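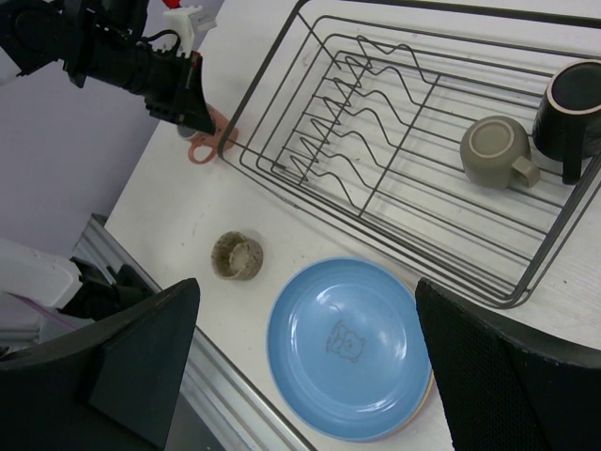 Ticket: Hard water after softener, spots on everything
Product: Benedetti softener with Idlow metered valve
Sold and serviced by: Zanside Water Treatment, Iltville
Opened by: Efthymia Panagiotou
Opened: 28 August 2020
Status: Open (waiting on customer)
Priority: Low (changed from Normal by support)

Original report

The softener was installed in July. The water was soft for a couple of weeks. Soap lathered, the shower door stayed clear, no complaints. Now I get white spots on plates and glasses again and a crust on the kettle. The strips that came with the unit turn the "hard" color at the kitchen tap. The display shows no errors. Salt is going down. I have read the manual twice and the troubleshooting page tells me to add salt, then to call you.

Before anyone asks: there is salt in it.

Reply from support

Thank you for contacting Zanside Water Treatment. Please check that the salt level is above the water level in the brine tank. Please also confirm that the unit is plugged in and the clock is set to the correct time. Some spotting is normal with soft water and may be caused by detergent residue. We recommend trying a different dish soap.

Customer reply

Salt is above the water. It is plugged in, or the display I just told you about would be dark. Clock is right.

I don't accept the dish soap theory. The strips don't measure soap. I dip one in a clean glass of tap water and it says hard. I did switch brands for a week anyway so that we can stop talking about it. Same spots. I also rinsed two plates with nothing but tap water, one from the kitchen and one from the bathroom sink upstairs, and let them dry standing up. The kitchen one was clearly worse. The bathroom one had a few marks.

That difference should interest somebody.

Reply from support

Thank you for the extra information. A salt bridge may have formed. Please push a broom handle down into the salt and break up any crust. Then start a manual regeneration by holding the REGEN button until the motor runs. Test again the next morning.

Test 1: salt bridge

Pushed a broom handle to the bottom in several places. No crust, no hollow. Loose pellets all the way down. I started a manual regeneration before bed and stayed up for the first part of it. The motor turned, the drain line ran, and the water in the brine tank dropped during the draw. Afterward it refilled to the same line as before.

Strip next morning, kitchen: hard. Upstairs bathroom: between soft and slightly hard. I would call it slightly hard if I had to pick.

So the unit regenerates. I'm not convinced this was ever in doubt, but it's now on record.

Test 2: is the meter counting?

The valve is supposed to regenerate every 700 gallons. If the meter misses water, the resin runs out and the valve doesn't know about it. Support didn't bring this up. I found it on page whatever of the installer section, which is not in the booklet they give you and has to be downloaded.

I filled a marked barrel from the laundry sink, over and over, until I had drawn 100 gallons. All other taps off, toilets left alone. The display went up by 93. I used the water on the garden, in case anyone wants to lecture me about waste.

The meter reads low, then. Whether it reads low enough to matter is a different question. By the time the valve thinks it has passed 700, it has passed a bit more than that, and the manual says there is a reserve built in for exactly this. I don't see how a small undercount gets me fully hard water at one tap and almost soft water at another one. Both are fed from the same tank, as far as I know.

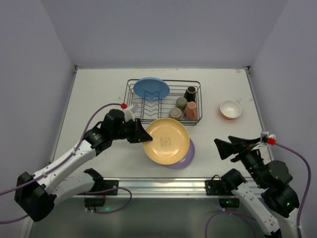
A slow trickle is another matter. The installer section admits that very low flow may not turn the little wheel at all. A leaking toilet could run all night without being counted. I put food coloring in both toilet tanks and left them for an hour. No color in either bowl. I also watched the town meter outside with everything shut off, and the needle didn't move while I stood there. No leak that I can find.

Posted the results and asked for a technician.

Reply from support

Thank you for your detailed testing. A difference of this size is within tolerance for the meter. Your water use may be higher than the unit was sized for. Could you send us the figure from your last water bill? We may recommend a larger Benedetti model.

Customer reply

I wondered how long it would take before we got to the larger model.

The last bill says 3000 gallons for the month. The sizing form your own salesman filled in at my table assumes more people and more water than this house has. I have a copy with his signature. If the unit was big enough when you were selling it to me, it's big enough now. A bigger tank would also do nothing about one tap being worse than another. Please read that part of the ticket again.

Reply from support (second agent)

Hello, I have taken over this case. I agree the undersizing idea does not fit. Two questions. Is the bypass fully in the service position? And is the bad reading at the kitchen tap on the cold side, the hot side, or mixed?

Customer reply

Finally a question I hadn't already answered. I had been testing with the lever wherever it happened to be, so call it mixed.

Test 3: bypass

The Idlow valve has two plastic handles at the back with arrows on them. Both arrows pointed the right way. One of them was shy of its stop by maybe the width of a pencil. It took some force to bring it all the way round. I doubt I left it like that, because I have never touched it. The installer did the last work on it. I will let Zanside draw its own conclusion.

Ran the upstairs cold for several minutes. Strip: soft. Not "between," properly soft, and the same again after dinner.

That explains the bathroom, I think. A handle not fully closed lets some raw water through and mixes it in. It would also explain why I saw a change weeks after the install and not on day one, if the handle crept. I am less sure about that last part and would like someone to tell me if those handles creep. If they do, I would like to know why there isn't a clip on them.

Test 4: kitchen, hot and cold separately

Did this with fresh strips and a clean glass each time, letting the tap run before filling.

Hot: slightly hard at first, then soft the next day. I assume the heater was still full of the old water.
Cold: hard. Hard again the next day, and the day after.
Filter tap beside the faucet: hard.
Laundry sink, cold: soft.

So the kitchen cold line isn't getting softened water at all. I went down with a flashlight and followed the pipe. It runs behind the furnace and joins the main ahead of the softener. So does the line to the outside faucet, and I was told about that one. I was not told about the kitchen.

I wash up by hand, rinse in cold and leave things in a wire rack to air dry. No towel. Every plate and cup in the house therefore gets its last rinse in raw water. You could not design a better way to make spots.
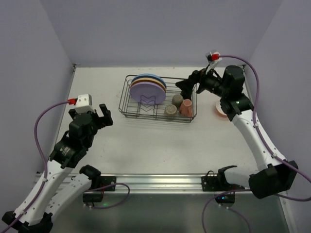 Reply from support (second agent)

Thank you, this is very clear. It is common practice to leave the kitchen cold line unsoftened for drinking and cooking. The installer should have discussed it with you. As for the bypass, the handles can move if they are not seated fully at installation. I have asked the service department for a reseat and an O-ring check at no charge. In the meantime you may see better results by rinsing dishes in warm water.

Customer reply

It may be common practice. It wasn't on the work order, and the work order has a line for it, left blank. I don't object to the drinking water idea as such. I object to being sent for dish soap, a broom handle and a bigger softener before anyone looked at where the pipes go.

One thing still bothers me and I don't want the ticket closed over it. If the kitchen cold was never softened, why were the first weeks fine? I have gone back and forth on this. My best guess is that I was looking at the shower door and feeling the soap, and the dishes were no better than before but I expected them to be, so I didn't look. I don't like that answer. The kettle is the harder one. It was descaled right before the install, so a crust would have needed some time to show up anyway.

The other possibility is that the line was moved after the first visit. Your installer came back once to fix a drip at the drain fitting. Please find out what he did that day. I was out.

Test 5: warm rinse

A week of rinsing warm, same soap, same rack. Far fewer spots on glasses. Plates are clean apart from the dark ones, where I can still find a mark if I hold them to the window. Strip on the hot side reads soft every time I have tried it. I'll give support this one.

It does use hot water for a job that cold should do, so I don't count it as a fix.

Internal note (visible to customer)

Visit record from drain fitting repair: "tightened compression nut, tested OK." No mention of kitchen line. Installer to be asked directly. Meter turbine to be replaced at the same visit as a courtesy; reading is within tolerance.

Customer reply

Replace it by all means. I will be running the barrel again afterward.

For the visit, please have the technician bring:

Parts to move the kitchen cold to the soft side, leaving only the filter tap on raw water
New O-rings for both bypass handles
The original work order, with the blank line on it
A price in writing for the first item, which I expect to be zero

Reply from support (second agent)

Noted and added to the job sheet. I can't confirm the price of the replumbing until the service manager has seen the work order. Please reply with two dates that suit you and we will keep this ticket open until then.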